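Household Textiles, evening class
Handout 2: Folding a jersey top

Hello again, all! Last time we did tea towels, which behave themselves. This week it's knitted cotton, and I'll warn you now that it stretches, slides and curls up at the edges (I love it anyway).

1. Get hold of it properly
Start with the cloth on a flat table. Find two corners, lift them, and leave the lower part lying where it is. Don't worry if the middle sags and wrinkles at first — you'll pull that out in the next step. I like a strong plain colour for practice, as the folds show up so well.
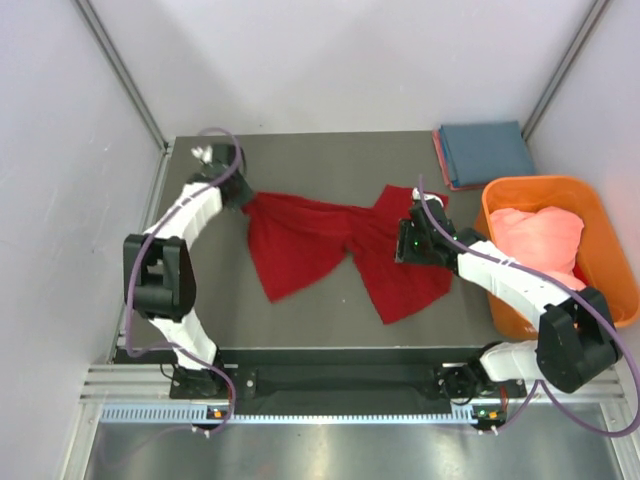 2. Find your seams and hems
Draw your hands apart gently until the sag goes, then lay the top edge down. Now look for stitching. A hem is usually a doubled row and makes a lovely straight guide, even when the rest is in heaps. Anatole Jacquet, who taught me, made us find every hem with our eyes shut before we were allowed to fold a thing!

If you've lost your way completely, follow a line of stitching with one finger until you reach a corner.

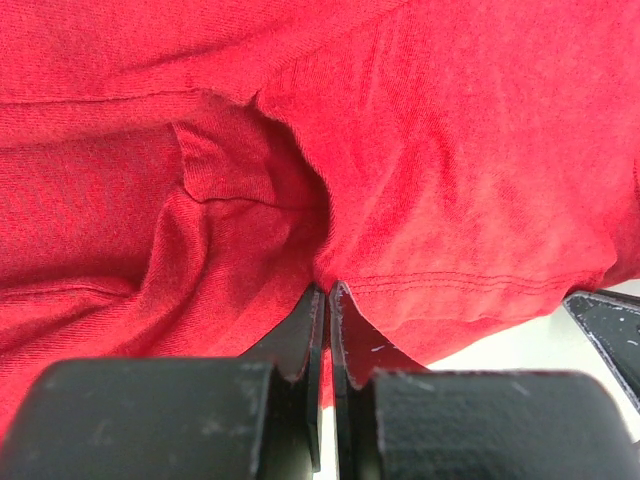 Red knit fabric, bunched up, with a doubled row of stitching on the right.

3. Smooth, then fold
Flat palms, centre outwards, no tugging. Sides in first, then bottom to top.

For next week
Bring one knitted top of your own, 155 g/m² or heavier if you can — the very thin ones are a pain to learn on. Read the Admasu notes on knits too, but skip the bit on ironing for now.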